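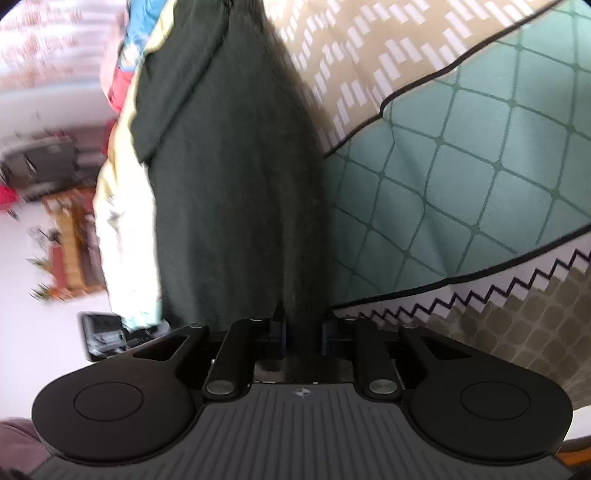
Student robotics club works on folding the washing

Posted September 21, 2020

The robotics club at Stitden College has started its biggest project so far, and it is about laundry. The members want a robot to learn how to pick up clothes and bed linen and fold them. To teach it, they first do the work themselves, with black two-finger grippers which they hold in the hand. A camera on the gripper records every movement.

The club began in March with 8 members and has now grown to 18. Most of them are in their first or second year, and several had never used a screwdriver before they joined, said club leader Janelle Sarmiento.

"In the beginning we wanted to sort bottles, because it is easy," she said. "Then one of the girls asked why we don't choose something that people really hate to do at home. So we have voted, and the washing won."

Cloth is a difficult material for a robot. A bottle has the same shape every time, but a jumper never lies the same way twice. The students practise with thick and thin fabrics, plain and patterned, because the program must learn to find the edge of a piece also when the colours behind it are busy. The work is done in a bedroom and not at a lab bench - the members wanted the recordings to look like a normal home.

Until now the club has collected around 400 recordings. Each one is watched again by a second student, who writes down if the cloth was held well or if it slipped. The bad ones are kept too, in a separate folder.

One gripper or two

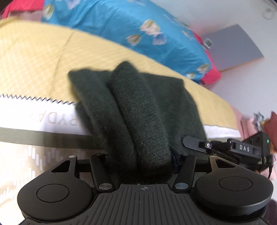 Next step: the Endton open day

The club will show its results at the open day in Endton, where 3 other student teams from the region are also expected. Every team has to present one household task and explain to the visitors how its robot has learned it. The team from Collado is preparing a robot that sets the table.

Isla Whitelaw, who teaches design and technology at Stitden and supports the club, said she doesn't expect a perfect pile of towels on the day.

"If the robot can take a piece of cloth from the bed and put it down flat, I am already very happy," she said. "Thick fabric goes better at the moment. With thin sheets we still have a lot to do."

Students who would like to join can come to the club room on the ground floor after the last class. No experience is needed, but new members are asked to bring some old clothes or bedding that they don't use any more. The club is also looking for a used computer with a good graphics card - whoever has one to give away can leave a message at the Vusstead campus office.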